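Cuaderno de taller, miércoles (abril)

Sigo con la tarea de los recipientes, la que pidieron los de Vunditar: coger el táper, llevarlo a la cesta de alambre y dejarlo en una de las baldas. Dicho así parece una tontería, pero con dos manos a la vez tiene bastante más miga de lo que yo pensaba el lunes en la pizarra.

Plan del día: 40 demostraciones a mano con las dos mitades de la pinza, en tandas de 5, y entre tanda y tanda revisar los vídeos por encima. Vasanthi Marar demuestra y yo llevo el registro, luego cambiamos (yo soy más brusca cerrando, se nota en las curvas, ya lo sé, no hace falta que me lo escribáis al margen).

La primera tanda fue fatal. Entrábamos demasiado altas y la tapa se nos escurría hacia delante. Vasanthi propuso bajar más, cerrar las dos mitades a la vez y esperar un segundo antes de levantar, y con eso ya me gustó mucho más lo que salía en las gráficas: un escalón limpio en las dos manos en vez de aquel serrucho.

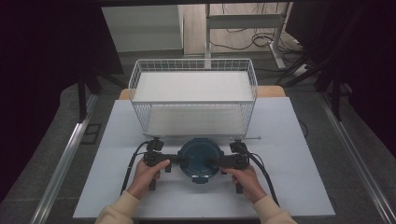 Agarre a dos manos del recipiente redondo, delante de la cesta.

Cosas que quiero dejar apuntadas antes de que se me olviden:

Los cables. Hay que dejarles holgura antes de empezar cada demo. En la tercera tanda noté un tirón en la muñeca derecha justo al girar y esa demo la he marcado como descartada.

El ritmo. Vamos demasiado rápido al soltar. Aishwarya Fernandes miró un par de vídeos a mediodía y me dijo que el robot va a aprender a tirar los táperes, y razón no le falta :) A partir de ahora, pausa con el recipiente apoyado, abrir despacio y retirar hacia atrás, nunca hacia arriba.

La posición inicial. La variamos a ojo por todo el tablero, pero mirando el registro hay demasiadas salidas desde el centro. Mañana, más esquinas.

Y las almohadillas, ay. Las caras interiores de los dedos están muy gastadas, con tiras colgando, y la del dedo derecho se lleva la peor parte. Pregunté a Futeck por repuestos y sigo sin respuesta; si no, corto yo unas de la plancha que sobró del proyecto Grergate. 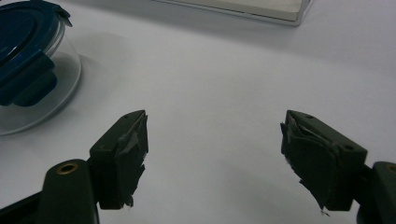
Dedos abiertos, vista desde la pinza. Ojo a los bordes de las almohadillas.

Duda para Vasanthi: ¿cambiamos las almohadillas a mitad de la serie o la terminamos con las viejas? Me da miedo mezclar dos tipos de agarre en el mismo conjunto, pero tampoco quiero enseñarle a compensar un desgaste que luego no va a tener. Yo voto por cambiarlas ya, anotar el corte en el registro y seguir.

Balance: 30 demos buenas, 4 por revisar con calma y el resto fuera. Los datos están copiados en Yakubu, en la carpeta de abril. Falta renombrar la última tanda, que se quedó con el prefijo de la anterior.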